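Dusting cloth

A dusting cloth (also duster, dust rag, or in my family just "the rag") is a piece of fabric used to lift dry dust off furniture, shelves and other hard surfaces. I've kept this entry for the Uvcombe household encyclopedia going for 7 years now, and it keeps growing, so bear with me!
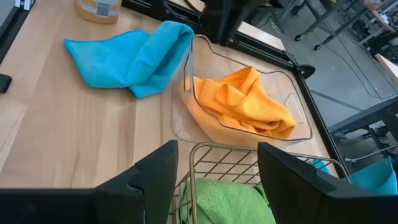
Clotilde Coste wrote in to say that the old version of this article was unfair to cotton, and that a worn-out flannel shirt picks up dust as well as anything you can buy, provided you cut the buttons off first. She has a point about the buttons. I've given cotton more room below.

Names

"Duster" is the common word in Britain, while Americans mostly say dust cloth or dust rag. Confusingly, a duster can also be a feather duster, a long coat, or a can of compressed air, and I still get mail meant for the coat article. A "tack cloth" is a sticky cousin used before painting or varnishing and really shouldn't be used on finished furniture (it can leave a waxy film that takes ages to get off).

Materials

Cotton is the old standby. Flannel, old T-shirts and worn bed sheets all work, and the softer and more washed they are, the better. New cotton often sheds lint for the first few washes, so I run mine through twice before they go anywhere near a dark shelf.

Wool holds dust nicely but it's a pain to wash. Lambswool on a stick is great for ceiling corners, though, and I wouldn't be without mine.

Microfiber is a synthetic, usually a blend of polyester and polyamide, spun into very fine fibers. The fibers in cleaning cloths are often split, which gives them lots of tiny edges to catch dust with. It works dry, and it works with a little water. You also feel it snag on rough skin, which some people can't stand. My sister won't touch the stuff.

Chamois is leather, and belongs more with windows and cars. It has its own article.

Use

Start high and work down, or you'll be doing the low shelves again. Fold the cloth in half and in half again, and turn it to a fresh side when one gets gray. Shake it outdoors, please, and check which way the wind's blowing.

For wood with a good finish, a dry or barely damp cloth is plenty. I went through a spray polish phase in my old apartment on Jaber Street and spent most of a winter getting the buildup off a sideboard. Unfinished wood should be dusted dry, going with the grain.

Washing

Cotton can go in hot water with the towels. Microfiber wants warm water, a plain detergent and no fabric softener, which coats the fibers and makes them slide over the dust. Keep it away from anything linty too. It dries fast on a line, or on low heat in the dryer. Mine last about 3 years before they go stiff and get moved to the bike shed.

See also

Feather duster
Tack cloth
Chamois leather
Lint
Spring cleaning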